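Gripper jaw fault halts sorting work at Besstead lab

Nov 28, 2021
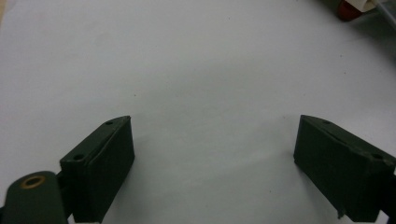

The two green fingers of a gripper over a white tabletop.

VESTVILLE - Work with hand-held grippers has been stopped at the Besstead test lab after one of the tools failed to release a glass sample bottle, which broke and cut an operator's hand.

The operator was treated on site and went back to work the same day. The bottle held water.

Ghazal Sharifi, who runs the lab, said the left finger stuck at its pivot while the operator was setting the bottle down. The operator pulled the tool back and the bottle came with it, then dropped onto the edge of the bench.

"The trigger was fully open and one side didn't move," Sharifi said. "We had a note about stiffness on that tool from the week before. It should have been taken out of use then."

The lab uses the grippers to record handling tasks for Admasu, a maker of automated sorting lines with offices in Akinstead. The company plans to use the recordings to set up a bottle sorting line. The tool had logged 2715 grips since its last service. The service limit is 3327.

Staff have pulled 20 grippers of the same type for inspection. Pivot wear was found on 2 of them, and both will get new bushings. The service limit will be lowered once the checks are finished.

Glass has been taken off the task list for now. Sharifi said work with plastic containers could start again in December, with cut-resistant gloves required for all operators.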